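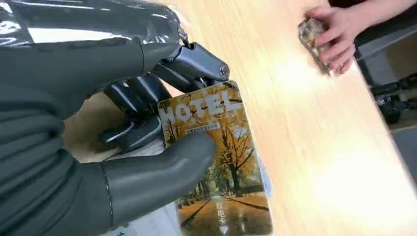 Is there a standard that says how far people have to stay from a robot hand on a table?

Our group works with an arm and a five-digit hand. It picks up small stuff: hotel key cards, little packets. Somebody is nearly always sitting within reach. Management sent us a 6 page "safe practice" sheet from Porau that says tape on the floor is enough. I don't buy it. Tape doesn't stop anything. Is there a real rule or are we all guessing?

Renato Olivares

Tape is a reminder and that's all it is. It tells you where not to stand, and it works as long as people look down. 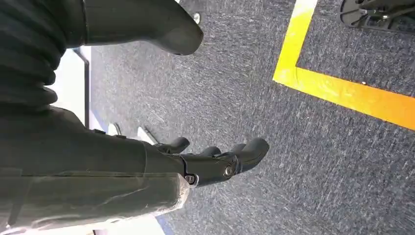
The actual rules start with a risk assessment of the whole job, meaning the arm, the hand, the thing being held and where people put their own hands. ISO 10218 is the one to read, and ISO/TS 15066 if people share the space. Neither gives you one magic distance. It depends on speed, reach and stopping time, so be suspicious of any sheet that prints a single number. Ask Porau what stopping time they used. I asked a vendor that once and got a brochure.

Also check loose coverings and cables near the wrist. If they can snag, that belongs in the assessment too.

Elba Maldonado

We follow the Kima checklist and never had a problem. Just keep the e-stop close and use common sense.

Maximiliano Domínguez

"Never had a problem" over how many hours? We logged 912 hours before our first pinched finger, and the checklist was signed every morning. Close to whom, by the way? The person with the controller is often sitting down.

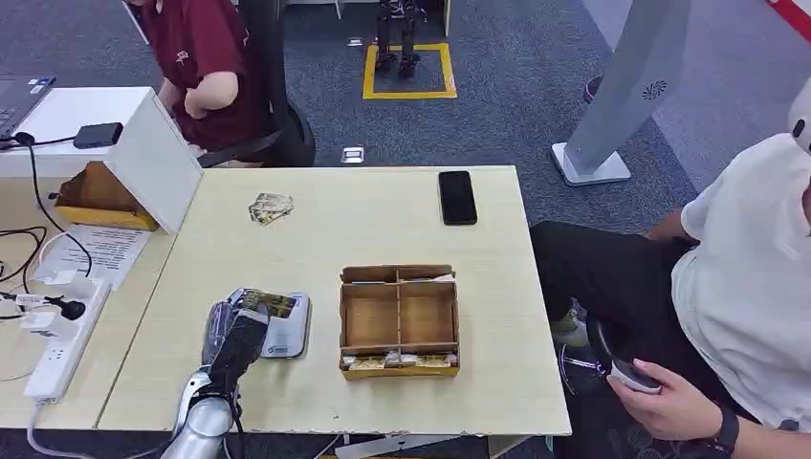 My own list is short. Whoever has the controller has a clear view of the hand and does nothing else. People don't reach across the table until the arm is stopped. Refilling the box counts as reaching. Write down who can restart it. I'd want all 4 on paper before I argued about tape colors.

Nahuel Maldonado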